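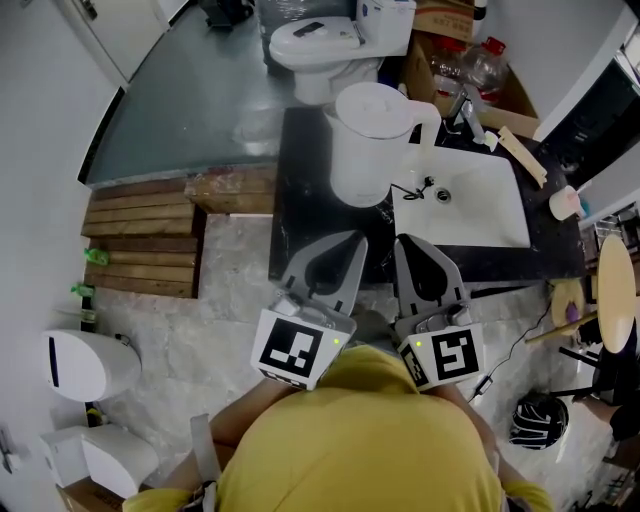

How to re-caulk around a bathroom sink

I put this off for 2 years, and then it took me one evening! You need a tube of silicone (I used Stelik, the clear kind), a plastic scraper, painter's tape and some rubbing alcohol.

Start by scraping out every bit of the old bead. Go slow, especially in the corners, and wipe the gap down with alcohol once it's clean. Then run tape along both sides of the joint and press it flat.

Cut the nozzle small. Smaller than you think! Squeeze out one steady line, smooth it with a damp finger, and pull the tape off right away while the silicone is still soft (I waited once and it tore into strings).

Leave the faucet alone overnight. Mine felt firm after 19 hours, but check your tube.

Next up: fixing the drippy shower head.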